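Dravville Community Board > Health and Council Matters > Late licence for the Boiko on Mill Street

hopyard_lane
Started January 12, 2025

The notice has gone up on the lamp post outside the Boiko. They want to sell alcohol until 2 in the morning, four nights a week, and have the back yard open until midnight. At the moment they stop serving at eleven. Comments have to be in to the council before the hearing and the form is on the licensing page, under current applications. It took me a while to find because it's filed under the owner's company name, Amis, and not under the pub.

I'm against it. I live two streets away and the noise is bad enough now. But I'd like to hear what others think before I write anything.

tenpastsix
I've read the whole application and I don't think it's as bad as you make out. The later hours are for inside only. Door staff after ten, last entry at half past twelve, no glasses in the yard after nine. If those are written in as conditions then the council can pull the licence when they're broken. At present there are hardly any conditions on the place at all.

marrowfat
Conditions are only any use if someone checks them. How many licensing officers does the council have now? It was four when I moved here.

tenpastsix
Two, going by the staff page.

marrowfat
There you are then.

greyheron
My objection isn't noise, it's drink. We already have the off-licence by the station selling until midnight and the supermarket doing cider for less than bottled water. I worked in A&E for a long time before I retired and the late shift on a weekend was mostly people who had drunk too much, or people who had been hit by someone who had. Adding three more hours doesn't mean people start later. They start at the same time and carry on.

Nothing in the form lets you say that, by the way. You have to fit your comment under one of the four headings (crime, safety, nuisance, children). Public health isn't one of them. I put mine under safety.

hopyard_lane
Thanks, I didn't know that. I'd have put noise and health in one long paragraph and it would probably have been ignored.

bluegate
I'll be the one who says it: some of us would like somewhere to go after eleven. I finish work at half ten. By the time I've locked up and walked down, the Boiko is calling last orders. My choice is to drink at home, where a bottle of wine costs less and there is no one to tell me I've had enough, or get a taxi into Drestitz and pay for it both ways. I don't see how that is healthier.

greyheron
It's a fair point about drinking at home and I don't have a good answer to it. Cheap supermarket alcohol does more harm than pubs do, I'd agree with that. I still don't think the fix is to keep the pubs open longer. I'd put the price up in the shops.

bluegate
The council can't do that though. It can only say yes or no to this.

marrowfat
It can say yes to something smaller. Midnight inside, yard shut at ten. That's what they did with the hotel.

oldferryman
The hotel asked for 1 and got midnight, correct. It then applied for 1 again in June and got it with no objections because everyone had stopped paying attention. Bear that in mind before you offer a compromise.

tenpastsix
Where are you getting June from? The minutes I've got say it was heard later than that.

oldferryman
Applied in June. Heard later. Both can be right.

quillwort
Does anyone know what the Drestitz figures were? They went to late opening a few years back and there was meant to be a review of what it did to ambulance calls.

greyheron
There was a review. From memory it gave 3,142 calls in the town for the year, all causes, with no split by time of night. So it can't tell you anything about closing hours either way. People on both sides quoted it regardless.

quillwort
That's a shame. I was hoping to use it.

tenpastsix
You could ask for the split. It's a freedom of information request, they have to answer or say why not. It won't come back before the hearing, but you can mention in your comment that you've asked.

hopyard_lane
A practical question. Does a petition count for more than separate letters? A neighbour has offered to go door to door.

oldferryman
Less. The hotel petition had 500 names on it and was treated as one objection. There were 7 individual letters and the panel read from nearly all of them. Write your own, in your own words, with your address on it. If you live close enough to hear the yard, say so in the first line.

bluegate
Same goes for those of us in favour, I take it.

oldferryman
Same rules for everyone, yes.

kettle_on
I've only just seen this. I'm on the fence. My son works behind the bar there and the extra hours would suit him, but he also says the last hour is always the worst one, whatever time it happens to be. He has been sworn at more times than he can remember. I'd want to know whether they're taking on more staff or just stretching the same ones until two.

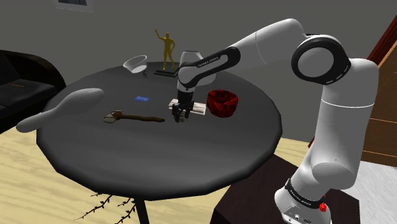
Simulated Franka Emika arm with its gripper lowered over a table.

marrowfat
The application says "adequate staffing at all times", with no number. I've asked for a number in my comment.

tenpastsix
Good one to ask. I'll add it to mine, and I'm broadly in favour.

greyheron
Could we also ask for free water at the bar and food served until an hour before closing? The water they have to do by law already, but at the Boiko you have to ask twice. Food stops at eight. Late drinking on an empty stomach is what fills the corridor.

bluegate
I'd support the food. I'd eat there if they did it.

hopyard_lane
OK. I've written mine under nuisance, asked for midnight inside and the yard closed at ten, and mentioned the staffing. I'm still against 2 in the morning and I've said so. I haven't gone into the drink side as greyheron has covered it better than I could.

oldferryman
Keep the acknowledgement email. Two people's comments went missing last time and they could only get them read out because they had the reference.

quillwort
Is the hearing open to the public or do you have to have sent something in first?

tenpastsix
Open to anyone, but you can only speak if you've sent something in. And you have to tick the box saying you want to. It's at the bottom of the second page, easy to miss.

quillwort
I missed it. Can I send it again?

tenpastsix
Ring them, the number's on the notice.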